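Home Archive Search Log in Post a reply

Re: [plelgate-masters] Pull buoy sets before the November meet

Hnat Antoniuk wrote:
> Has anyone used the Gurnodis buoy, the smaller one? My hips ride way
> too high with the old foam kind and my kick falls apart the second I
> take it out. Also are we still doing the 3000 on the long evening, or
> did Prokopenko cut it?

Hnat – quick answer, I'm out the door in a minute.

Yes to the Gurnodis. Had mine 2 seasons. Less float, sits higher up the thigh, doesn't slide on the turns. Runs a bit narrow so if you've got big legs try one first, mine's in the mesh bag by lane 4, help yourself.

But your kick thing isnt the buoy. You pull too much. Last month I went back through my log and 1464 yards of one practice was with the buoy in, no wonder my legs quit on me. Swap half of it for plain swim, easy, snorkel if you have one. 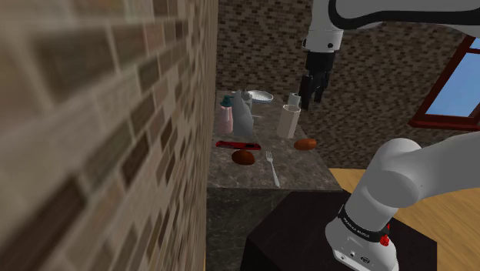 The 3000 is still on. Prokopenko only changed the warmup, shorter now, and the last part is descending instead of straight through. Bring paddles but small ones. Not the dinner plates please, your shoulder was bad enough in spring.

Meet stuff – entries go through Arham again, same form as last time. There were 143 swimmers on the psych sheet last year so the warmup lanes get packed, come early. Put in a real seed time for the 200, I got stuck in teh slow heat because I left mine blank and swam the whole thing alone.

Anybody else want in on the free relay? We have three. Need a backstroker for the medley too. Reply here, not to me direct, I lose those.

Radymyr Zhuravel

Filed under: Training & Gear

Recent threads
Goggles that fit a narrow face
Re: Locker room hours over the break
Tech suit sizing, going down one or two?
Medley relay – who has a backstroke split
Re: Tempo trainer battery died mid set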